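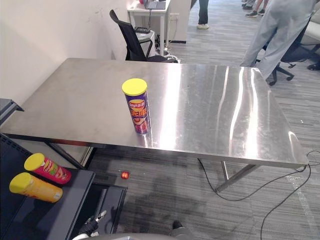
Levia Rehab Data Group – knee & ankle desk

karko-knee – README

Recovery logs from people wearing a knee brace after a ligament sprain or a repair. 200 wearers, one row per person per day. Started as a spreadsheet at the Salazar clinic, moved here when it got too slow to open.

Last updated March 16, 2024. Older copies are missing the swelling column, please don't use them.

What's in it

wearers.csv – one line per person. Age band, sport, which knee, sprain grade, surgery yes/no.
days.csv – the daily log. Hours in brace, pain morning and night, swelling, stairs yes/no.
bend.csv – how far the knee bends and straightens, in degrees, measured at clinic visits only.
notes.txt – free text from the physios. Names taken out by hand by Sigrún Mikkelsen. If you find one she missed, email, don't open a ticket.

Pain is 0 to 10. Blank means they skipped it. Zero means no pain. These got mixed up in the first batch and Kirsten Bjarnason went back thru the paper forms to fix it, so should be OK now.

How it was collected

Wearers filled in a paper card at home and handed it over at the next visit. Two clinics, Salazar and Cukutia. Cukutia used a diferent card until November, with pain on a 0 to 20 scale. Those rows are already halved, and flagged in the column old_card. Halving gives you some .5 values, leave them or round them, up to you.

Brace hours are self reported. People round to whole hours and a lot of them write the same number all week.

Known problems

- left/right swapped for a few Cukutia wearers, list is in fixes.txt, not applied yet
- no one under 18
- mostly soccer and handball, very few skiers
- bend angles taken by different physios, no check on how well they agree
- swelling is none / some / a lot, and "some" covers way too much
- days after a re-injury are still in there, filter on reinjured if you dont want them

Not for deciding when a person goes back to playing. Talk to a physio for that. Fine for teaching, plots, trying out a model.

Loading

Plain CSV, comma separated, UTF-8. Join on wearer_id. Dates are gone, replaced by day number counted from first brace fitting (day 0). There's a small sample file with 1,000 rows if you just want to look at the columns first.

To do

- apply fixes.txt (Esben Þórarinsdóttir)
- ankle logs, same layout, cards are in but not typed up
- Heiðrún Grímsdóttir wants the brace model split out from brace type – agreed, next version

Access and questions: Floor Claeys. Say which version you have.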